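Search this site Search Enter keyword Go

Walking program for low mood to be tested in primary care clinics

Patients who see their family doctor about low mood will be offered places in a study of a guided walking program starting in September.

The study, called Skultia, will enroll up to 275 adults through 14 primary care clinics. Half will be assigned at random to the walking program and half will get the care their clinic normally provides. Both groups can keep taking any medicine they have been prescribed.

Selorm Fiadzo, a health services researcher at the Tuominen Center for Primary Care, is leading the work. Fiadzo said many family doctors already tell patients to be more active but have little to offer them beyond the advice.

"A doctor has a short visit and a lot to cover," Fiadzo said. "We want to know if a referral to a person, with a set time and a set place, makes a difference to how people feel a few months later."

People in the walking group will meet a trained leader twice a week and follow a plan that starts with short, flat routes. Those who miss a session will get a phone call. The leaders are not therapists and will not give counseling. They will have a contact at each clinic if they are worried about someone.

Everyone in the study will fill out a mood questionnaire at the start, at three months and at six months. The research team will also look at the number of clinic visits each person makes, along with sleep, daily routine and meals at home.

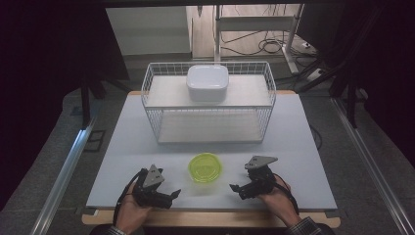
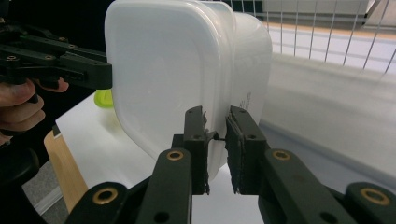
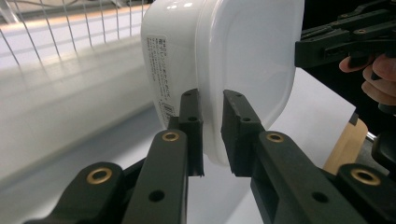

White plastic containers.

Patients can be referred by a doctor, a nurse or another member of the clinic staff. They must be 18 or older and score above a cutoff on the questionnaire. People who cannot walk for ten minutes without stopping will not be enrolled in this round, and neither will those already in another trial.

An earlier pilot in the Boletti district took in 177 patients. It was meant to test the referral process and was not large enough to show an effect on mood. Fiadzo said the main lesson was about timing. Patients who were called within 2 days of their clinic visit were more likely to come to a first session than those who waited longer.

The pilot also led to a change in the schedule. Morning groups filled slowly, and several patients asked for something after work. The new study will run groups at 10 a.m. and 6 p.m. at most clinics.

The work is paid for by the Ziltau Fund, which supports research in family medicine. The fund will have no part in the analysis. Results will be sent to the clinics and to everyone who took part before they are published.

Clinics that have signed up will post details at the front desk. Patients do not need to ask for a special appointment.

Comments (4)

dmk_walks
Will they do anything for people with bad knees? Ten minutes without stopping rules out my mother and she would probably get the most from it.

R. Ostby
I was in the Boletti pilot. The leader was good, but the parking was terrible. Glad to see the evening group.

familydoc22
Is there a list of the 14 clinics anywhere? Mine has not heard of it.

dmk_walks
@familydoc22 I looked and could not find one. The front desk at ours said to check back in September.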